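# Chapter 7: Inside the Desktop Computer

A desktop computer looks like one machine, but it is a box of separate parts. Each part has its own job, and most of them can be taken out and replaced. In this chapter you will learn the names of the main parts, where they sit in the case, and the order in which they are fitted.

Garba Ogunleye trained bench technicians at the Sturnton repair center, where the working rule was simple: learn the case before you touch it. New technicians spent their first 50 minutes with the side panel off and a notebook open, drawing what they saw. The center handled 93 towers in December, and the drawings were still pinned up over the benches.

A tower is easiest to work on when it lies on its side. The motherboard is then flat, like a floor, and the other parts stand around it. Find the power supply first, then the processor socket, then the memory slots.
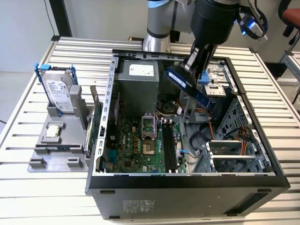
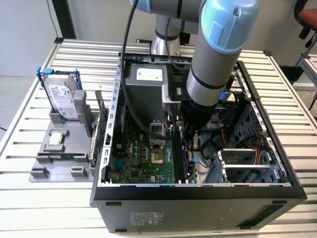
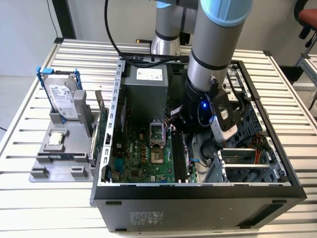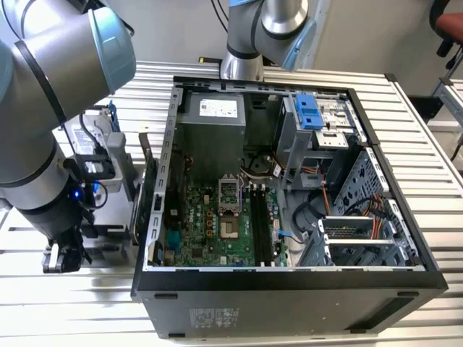

*Figure 7.1. A desktop tower on its side with the panel removed. The power supply is the box with the white label, and the CPU socket is empty with its metal bracket raised.*

The processor goes in before the memory in most builds. The socket bracket must be fully open, and the chip is lowered straight down - never slid into place. Marks on the chip and the socket show which way it faces. Once the bracket is closed, the cooler can be mounted.

Memory modules have a notch along the edge that matches a ridge in the slot. If the two do not line up, turn the module around. Press on both ends until the latches close.

Section 7.2 covers the power supply and its cables. Before you go on, write down these terms and leave space for a definition next to each:

- motherboard
- CPU socket
- memory slot
- drive bay
- expansion card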